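Consejos de taller
Puesto de recogida automática de bolsas: notas para quien trabaja al lado

Estas notas recogen lo aprendido en la línea de preparación de pedidos de Ukley desde que parte de la recogida de bolsas flexibles pasó de la mano a la pinza. Están pensadas para operarios de mesa y para quien haga el turno de mantenimiento. No sustituyen al manual de la célula ni a la evaluación de riesgos del puesto.

Qué cambia en el puesto

Antes el operario cogía la bolsa, leía la etiqueta, la giraba y la dejaba en la caja. Ahora el brazo hace la toma y el traslado. Quedan para la persona la preparación de la mesa, la resolución de paradas, el control de etiqueta y la limpieza. El trabajo repetitivo de muñeca disminuye; el tiempo de pie y de atención visual aumenta. En Ukley la rotación se fijó en 2 horas por puesto tras las primeras semanas, a petición del propio turno.

Guðlaug Sveinbjörnsson, encargada del almacén, pidió además que el puesto figurase en el cuadrante con nombre propio. Hasta junio se cubría con quien estuviera libre y las paradas se resolvían de forma distinta en cada turno.

Superficie de trabajo

Fondo mate, de un solo color y distinto del de los envases más frecuentes. Los tonos verdes oscuros dan buen resultado con bolsas rojas, rosas y amarillas. Con envases verdes conviene cambiar el tapete.

Limpiar con paño de microfibra apenas humedecido en agua con jabón neutro. Secar antes de rearmar. No usar abrillantador ni productos con silicona: dejan película y la bolsa resbala en el momento del cierre.

Las marcas de roce no obligan a cambiar el tapete mientras no levanten borde. Un borde levantado engancha la punta del dedo.

Iluminación

El plástico brillante devuelve la luz directa y tapa lo impreso. Difusor sobre la luminaria, nunca foco desnudo. Si el reflejo persiste, inclinar la luminaria antes de tocar la exposición de la cámara. La exposición la modifica solo mantenimiento y queda anotada en el parte.

Las persianas del lado sur permanecen bajadas en el turno de mañana.

Pinza y dedos

Comprobar al inicio del turno, con la célula en parada segura y enclavada:

- que las puntas cierran a la misma altura;
- que no hay restos de film ni adhesivo en la cara interior;
- que los tornillos de fijación conservan la marca de pintura alineada;
- que el cable no roza con el perfil de aluminio en todo el recorrido.

El adhesivo se retira con alcohol isopropílico y un bastoncillo. No raspar con cúter. Una punta rayada acaba perforando el envase, y la reclamación llega semanas después, cuando ya nadie relaciona una cosa con otra.

La fuerza de cierre para bolsa blanda está guardada en el programa 23. El programa 11 es para caja rígida y aplasta el contenido si se deja puesto por descuido. Rodrigo Paredes, de mantenimiento, ha pegado los dos números en la consola con cinta de colores distintos.

Colocación de las bolsas

Con envases arrugados, la toma más fiable es sobre un pliegue o una esquina que quede entre los dos dedos. La zona lisa y tensa ofrece poco agarre. Si varias bolsas se tocan, empezar por la que tenga un lado libre, para no arrastrar la vecina. No alisar los envases a mano antes de la toma: se pierde tiempo y se pierden pliegues útiles. El código de barras se lee en la estación siguiente, de modo que su orientación en la mesa no importa.

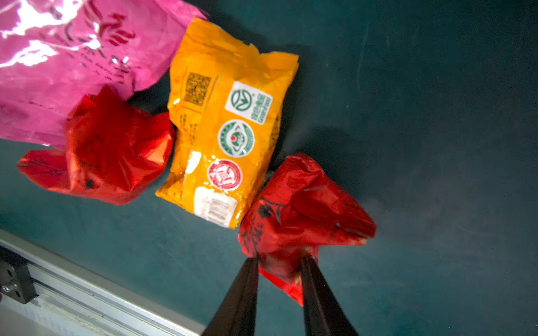
Paradas y rearme

1. Leer el código en pantalla antes de tocar nada. El 1607 indica toma fallida; el resto se consulta en la hoja plastificada.
2. Pulsar parada de ciclo, esperar a la luz fija y abrir el resguardo.
3. Retirar la bolsa con la mano plana, sin tirar de ella si sigue sujeta. Abrir la pinza desde la consola.
4. Revisar el envase. Cualquier perforación va a la cubeta de rechazo, aunque no se vea salida de producto.
5. Cerrar, rearmar y anotar la hora.

Tres tomas fallidas seguidas del mismo formato: avisar a Védís Grímsdóttir y seguir a mano con ese formato. Insistir con el rearme solo acumula retraso.

Relevo

El saliente deja el tapete limpio y el parte firmado. El entrante repite la comprobación de dedos aunque el parte diga que está hecha. Los formatos nuevos se prueban al final del turno de tarde, con alguien de mantenimiento presente.

Revisión de la hoja: 16 de octubre de 2018. Correcciones, por escrito, en la bandeja de Guðlaug.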